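**paquette_bench** · 5 June 2023

Opinions wanted on blurry frames. We have 199 demos from the wrist camera so far, the target is 2000 by July, and Clerkum (our cleanup script, named in a weak moment) wants to throw out every episode with a smear in it. At that rate we finish when I retire.
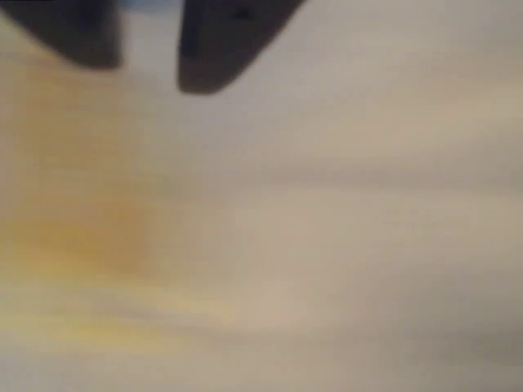
My view is that Clerkum is being a snob. The arm swings between picks, the camera swings with it, and the policy will have to live with the same mush when it runs. You can still tell the fingers are partly open with nothing between them, and I'd argue that's most of what a transit frame owes anyone. I'd keep it.

**dutach**

Disagree. What's the yellow smudge on the left?

**paquette_bench**

Couldn't tell you from that frame.

**dutach**

Neither could your model. Slow the teleop down. We capped arm speed on ours and lost 15 minutes a session, which everyone had planned to spend complaining anyway.

**sokeck_2**

Cap the speed and you get a policy that moves like it's carrying soup. Ask me how I know. Keep the fast ones, shorten the exposure, buy a lamp.

**dutach**

The lamp gives you glare.

**sokeck_2**

Then move the lamp.

**paquette_bench**

Trying 2 batches tonight, one capped and one with the lamp. Clerkum is switched off until it learns some manners.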